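Plomgate Workshop Notes
@plomgatenotes
May 18, 2019

I've been promising a thread on the house rules for our hand-held gripper sessions for ages, and since a few of you at other places have asked what we do, I've finally sat down with a cup of tea to write it all out. It's long, sorry, get comfy.

First, a bit of background. We teach table-setting tasks: trays, cups, saucers, the ordinary stuff of a café counter. A person does the job with a gripper in each hand, and the recordings go on to the learning side. So the good practice I care about is mostly good practice for people, and it's a lot more like kitchen hygiene than anything out of a robotics textbook.

Rule one, and it's the one I'd keep if I had to throw out the rest: open jaws before you approach, and stop short of the thing you're going to take. Have a proper pause there. A tray is a wide, low object and it's very tempting to swoop in on it, but a swoop teaches a swoop, and you don't want that near somebody's coffee.
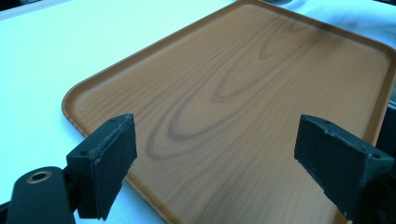
The pause doesn't have to be long. We used to write a number on the sheet and everyone ended up counting under their breath and moving like clockwork, so now the sheet only says "settle, then go" and people find their own rhythm. It looks much nicer and it's easier on the shoulders too.

Rule two is pads. Look at both pads at the start of every session, and write down what you see even if it's the same as yesterday. A frayed edge is fine to work with as long as it's in the log. What isn't fine is changing one pad and leaving its mate, because then the two sides grip differently and you've spoiled the comparison for whoever comes after you. We change them as a pair, always, and we note the day.

Rule three is cables. Each one gets a route off the table that doesn't cross the work, and you check it again whenever you move your feet. I know it's dull. I wrote it into the rules in February after I'd pulled a saucer off the table with my own elbow and a loop of cable, so I'm hardly in a position to lecture anyone!

Rule four is about the two hands. Say which hand leads before you begin, and stick with it to the end of the take. If you change your mind halfway, that's perfectly all right, but it's a new take with a new line in the log. The people at Tirkton let you swap as you go and tag it later. I can see the appeal – it does feel more natural – but our tagging was never tidy enough for that.

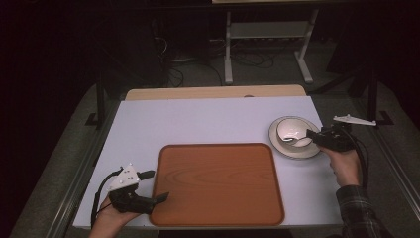
Mestulcombe replied that they'd be careful with rule four, as their own left-handed people found "leading hand" confusing and kept naming the hand they write with. They've changed the wording to "the hand that moves first" and say the mix-ups stopped within a couple of sessions.

Oh, that's a lovely fix, thank you, and I'm pinching it for our next version. I'd been putting those mix-ups down to tiredness and it was my wording all along.

Speaking of tiredness, rule five. A block is 29 takes and then you put the grippers down and walk about. I'd love to tell you there's some deep science behind 29. We had a sheet with room for 30 lines and the top one was the heading, and it stuck. 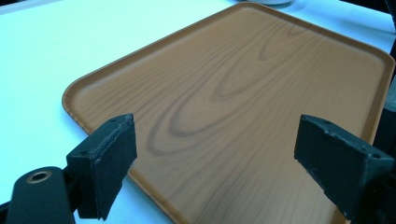
Rule six is the one people grumble about, and it's keeping the bad takes. Don't delete a fumble. Mark it as a fumble, add a few words on what went wrong, and leave it where it is. We've got about 3,000 takes on file now and 460 of them are marked that way, and those are the ones I go back to when I'm rewriting these rules.

Rule seven, anyone can call a stop, including the person who's only come in to borrow the stapler. You put down what you're holding and you don't ask why until it's down.

The Wuyts checklist covers a lot of the same ground in far fewer words than I've managed, and we borrowed our log columns from it. If you're starting from scratch you could do worse than take theirs and add your own notes in the margin for a month or so before you print anything proper.

I still haven't got a good rule for wiping down the trays between blocks. We do it, but everyone does it their own way and with their own cloth. If you've got wording that works at your place, pop it in the replies and I'll try it out.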